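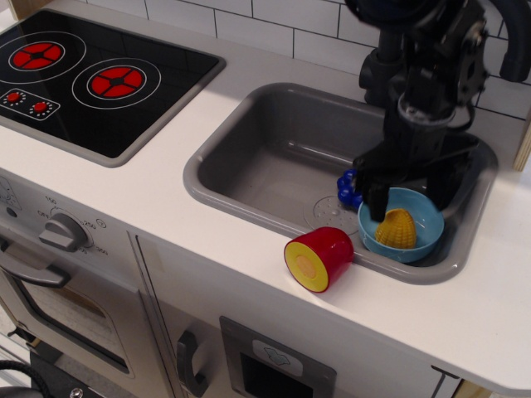 How often should you clean a play kitchen and all the little food that goes with it?

Once a week for the pieces that get handled every day, and a proper scrub of the whole kitchen once a month is plenty for most families. Add an extra wash after a cold has gone through the house.

Last updated 13 September 2023

I get asked about play kitchens more than I get asked about real ones, so I finally sat down and wrote out what I do. I'm Diễm Dương, I have two kids and a niece who is over most afternoons, and between them they cook more dinners than I do (mine are edible, theirs have more grapes).

Start with the sink, because everything ends up there anyway. Pull the food out and have a look at the drain. If your sink has one of those round plates with lots of small holes, that's where the gunk lives – cracker dust, glitter, dried play dough, who knows. I go at it with an old soft toothbrush and a drop of dish soap, then wipe the basin with a damp cloth. Please don't pour water into a toy sink unless you know where it's going! I did that once with our first kitchen and spent the evening drying out the cupboard underneath.

Now the food. Solid plastic pieces can sit in a bowl of warm soapy water for 16 minutes, which is how long it takes me to drink a coffee. Then swish, rinse and lay them on a towel. Anything bumpy needs the toothbrush. Corn is the worst one in our house, all those rows of kernels, and toy grapes come a close second because dust settles down between the beads. I roll them under the faucet (the real one) and pick at whatever is left with a wooden toothpick.

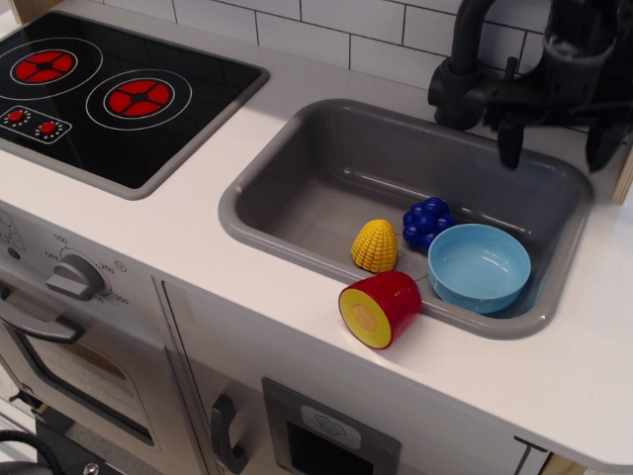 Corn, grapes, the blue bowl and a red half waiting its turn on the rim.

Cut-in-half food gets its own paragraph. If your halves are the kind that stick together with hook and loop dots, keep them out of the soak. Wipe the skin and the flat side with a barely damp cloth and clean lint out of the dots with a dry toothbrush. Hollow pieces with a seam are the same story. If water gets in you'll hear it slosh, and then you're shaking a tomato over the bathtub for a week. Stand them seam side down overnight and they usually drain.

Cooktops with printed burners look tough, and they mostly are, but I've rubbed the red right off one by using a scouring sponge. Microfiber and plain water first, always. For crayon I use a little baking soda on a fingertip and go gently around the printing. Glossy black shows every fingerprint, so buff it dry at the end or you'll think you made it worse.

White counters pick up marker. Rubbing alcohol on a cotton ball takes off most of it, but try it somewhere hidden first, and keep it off painted wood. My sister's Trangate counter went cloudy where she skipped that step. For a tile backsplash, the sort with dark lines between white bricks, check what you've got before you scrub. Ours is peel-and-stick and the edges lift if they get soaked, so I wring the cloth out hard and wipe along the lines.

Then storage! I used to have one giant bin and the kids would tip the entire thing out to find a banana. These days I keep 6 or so pieces out, with one bowl to put them in, and the rest waits on a closet shelf in a zip bag. I swap every couple of weeks and they greet the old corn like a long-lost friend. The bowl matters more than you'd think. "Put the food in the bowl" is something a two-year-old can do, and "clean up the kitchen" really isn't. A light, shallow one with a rounded rim is easy for small hands to carry.

A reader named Lại wrote to ask about the dishwasher. I do run solid pieces on the top rack, in a mesh laundry bag, on the low setting with no heated dry. I don't put in anything with paint, stickers or batteries. My kids' Prodidar teapot went in by mistake and came out with its lid shaped like a potato chip.

I'll be doing wooden food in October, including how to get the smell of real onion out of a pretend one. Don't soak any of it in the meantime.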